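Steno support, ticket 397
Word count stuck after sync
Opened by Teodora Golob, 2025-01-08

My chapter draft shows 30 words. I wrote far more last night.
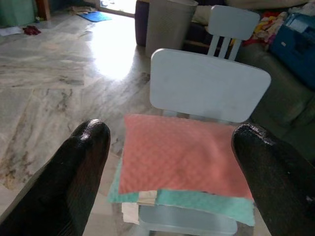

Radomir Živković: Is the count wrong, or is the text missing too?

Text is all there. Only the count is off.

Step 1. Close the draft on both devices.

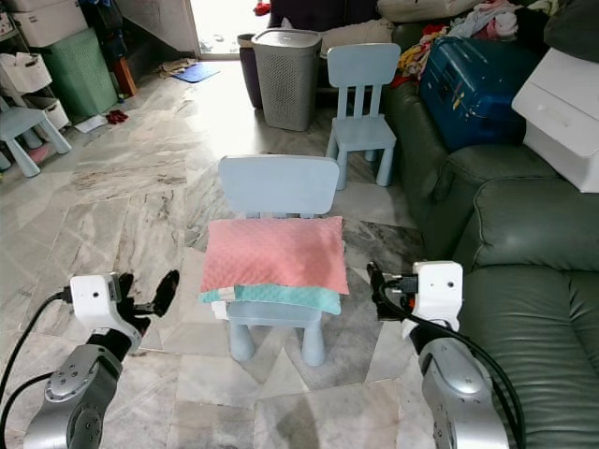
Step 2. Reopen it on the laptop and run Recount.

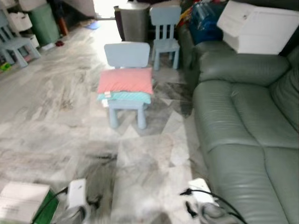 Wait for the sync icon to stop before typing.

Count is now right on the laptop. 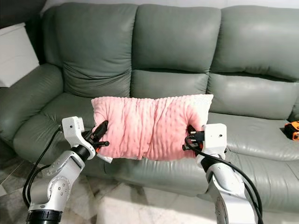

Tablet still shows 30. Leaving the ticket open.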